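흰 테이블 위 그릇 정리

지난 5월에 이사하면서 버린 그릇이 꽤 많았는데, 어느새 다시 늘어나 있었다. 그래서 이번 주에는 테이블 위에 다 꺼내 놓고 쓸 것과 안 쓸 것을 나누기로 했다.
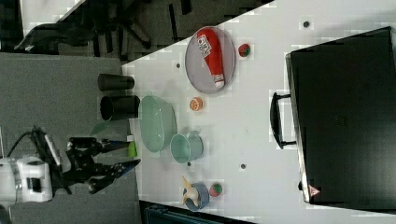
기준은 단순하게 잡았다. 최근에 한 번이라도 꺼내 썼으면 남기고, 기억이 안 나면 상자에 넣는다. 예전에는 색이 예쁘다거나 언젠가 쓸 것 같다는 이유로 남겨 두었는데 그러면 정리가 끝나지 않는다.

민트색 큰 그릇은 남긴다. 샐러드도 담고 비빔국수도 비비고 과자 부어 놓고 먹을 때도 쓴다. 우리 집에서 설거지통에 제일 자주 들어가는 그릇이다. 비슷한 색의 손잡이 컵도 같이 남긴다. 둘을 따로 샀는데 나란히 두면 세트처럼 보인다. Fluretti 매장에서 컵을 먼저 샀고 그릇은 한참 뒤에 Mogensen에서 골랐다.

푸른 회색 컵은 고민을 좀 했다. 물컵으로 쓰기에는 입에 닿는 느낌이 별로라서 손이 잘 안 간다. 대신 아이가 소꿉놀이할 때 이것만 찾는다. 장난감 과일을 꽂아 두기도 하고 주스라면서 가져다주기도 한다. 그래서 부엌 찬장에서는 빼고 장난감 칸으로 옮기기로 했다.

장난감 음식도 이참에 정리했다. 딸기는 작아서 소파 밑으로 자주 들어간다. 귤인지 오렌지인지 모를 조각도 마찬가지다. 전에는 큰 바구니에 한꺼번에 넣었는데 작은 것들이 전부 바닥에 깔려서 결국 매번 쏟게 된다. 이번에는 뚜껑 있는 납작한 통을 따로 샀다. Gamell 제품이고 폭이 17센티미터라 책장 아래 칸에 딱 맞는다. 과일은 여기에 넣고, 나머지는 원래 바구니에 그대로 둔다.

연보라색이 도는 반투명 접시는 가벼워서 편한데 기름기 있는 음식을 담으면 씻기가 귀찮다. 과일이나 빵만 담기로 하고 남겼다. 케첩은 원래 냉장고 문 칸에 두는데 자꾸 식탁에 나와 있다. 감자튀김을 먹은 날은 특히 그렇다.

상자에 들어간 것은 이 빠진 밥그릇과 짝 없는 받침, 그리고 선물로 받고 한 번도 안 쓴 찻잔이다. 찻잔은 Zlata Ivanyshyn 씨가 필요하다고 해서 다음에 만날 때 가져다주기로 했다. 신문지로 싸서 현관 옆에 두었다.

찬장 안에는 선반을 하나 더 넣을 생각이다. 지금은 접시 위에 그릇을 올려 두어서 아래 접시를 꺼내려면 전부 들어야 한다. Flelatby 선반을 봐 두었는데 높이 조절이 되는지 아직 확인을 못 했다. 되면 주문하고, 안 되면 철물점에 가서 판을 잘라 올 것이다.

다음에는 냄비 칸을 할 차례다. 뚜껑이 안 맞는 냄비부터 꺼내 봐야겠다.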